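Kekton Companion Animal Care Records: Data Card

Maintained by the Pedov Animal Welfare Library
Contact for this release: Bezawit Dinsa, records editor

Summary

The Kekton records are a collection of written care notes on domestic cats and small dogs placed in private homes. Each record follows one animal through its first weeks with a new household and covers feeding, grooming, sleeping arrangements, litter or house training, and behavior toward people and other pets. The collection contains 1,000 records. It is intended for shelters, breed clubs, veterinary teaching staff and others who prepare advice for new owners.

The records were gathered by the Pedov Animal Welfare Library from households that agreed to keep a diary. Waqas Durrani designed the diary form, and Chaltu Ayele edited the entries for release. Questions on wording and coding should be directed to the records editor.

Contents of the release

The release consists of a main table, a folder of diary texts, a codebook and this card. The main table holds one row per animal. The diary texts are stored as plain text files, named by record number, and may be read without special software. The codebook lists every permitted value for every field, together with the date format and the codes used for missing answers.

The main fields are as follows.

record_id: a number assigned at enrollment. It carries no meaning beyond identification.
species: cat or dog.
breed_reported: the breed or cross as stated by the owner. It has not been checked against pedigree papers.
age_group: young, adult or senior, as judged at placement.
coat: short, medium, long or hairless.
source: shelter, breeder, private rehoming or other.
home_type: apartment, house or farm.
other_pets: yes or no, with species listed in a separate field.
feeding_plan: meals per day and type of food, in the owner's words.
grooming_days: the number of days in the diary period on which the owner brushed, combed or bathed the animal.
settling_score: a score from 1 to 8, explained below.
diary_text: the name of the matching text file.
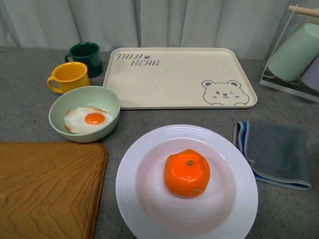 The feeding_plan field is free text and varies a good deal in length. Some owners gave the weight of each meal. Others wrote a single line such as "dry food, morning and evening." Editors corrected obvious spelling errors but did not convert household measures to ounces or grams. A "scoop" in one record should not be assumed to equal a "scoop" in another.

Settling score

The settling score records how comfortable the animal appeared to be in its new home at the end of the diary period. A score of 1 means that the animal hid, refused food or avoided contact for most of the day. A score of 8 means that it ate normally, rested in open areas and approached members of the household without encouragement. The owner chose the score from a printed scale. Hamdia Birhane then read the diary and marked any record in which the score and the text seemed to disagree. These records are flagged in the table and have been left as the owner submitted them.

Users should treat the score as an owner's opinion. It is not a clinical measure of stress, and it should not be used to compare one breed with another. Long-haired cats, for example, are more often described in the diaries as "calm," but many of them were placed as adults in quiet homes with no other pets.

How the diaries were kept

Owners made one entry each evening, preferably at the same hour. The form asked for the time and amount of each meal, any grooming, the places where the animal slept, and anything the owner considered unusual. Owners were free to skip a day - the form included a box for this purpose - and skipped days are coded separately from days on which nothing unusual was noted.

Diaries were returned by mail or through the Clorari upload page. Paper diaries were typed by library staff and checked against the original by a second reader. Where handwriting could not be read, the word is replaced by the mark [unclear]. Veterinary visits are mentioned in many diaries, but the name of the practice has been removed in every case.

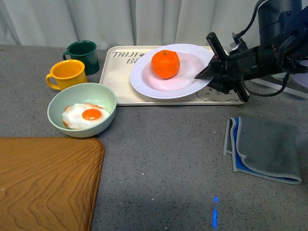
Names of owners, children, streets and towns have also been removed. Names of animals were kept where the owner gave permission and replaced with a single letter where permission was withheld. An owner who wishes to withdraw a diary may write to the library at any time, and the record will be left out of the next release.

Known limitations

Cats are more numerous than dogs in this collection, and apartments are more numerous than houses. Farm homes are few. The breed field contains 19 records in which the owner's answer changed during the diary period, usually after a visit to a veterinarian or a conversation with the breeder. In these records the later answer is given in the table and the earlier one remains in the diary.

Rabbits, birds and other small pets appear only as companions in the household. They have no records of their own.

Grooming is likely to be under-reported for short-haired animals. Several owners remarked that a quick brushing did not seem worth writing down. The library has since revised the form, and a clearer instruction will be used for the next group of diaries.

The Gidey supplement

A smaller supplement, known as Gidey, contains diaries from households that took in 2 animals on the same day. It uses the same fields, with an added pair_id to link the two records. Paired animals should be analyzed together, as the owner often described both in a single entry. The supplement is supplied on request and is not part of the main table. Arūnas Kütt is responsible for it.

Conditions of use

The records may be used free of charge for teaching, for research and for the preparation of printed or online advice. Diary passages may be quoted at reasonable length if the record number is given. Users may not attempt to identify an owner or household. Commercial use in advertising for food, litter or grooming products is not permitted without written consent from the library.

Corrections

Please report errors by record number and field name. The editors review reports each Tuesday, and accepted corrections are listed in the change log supplied with the following release.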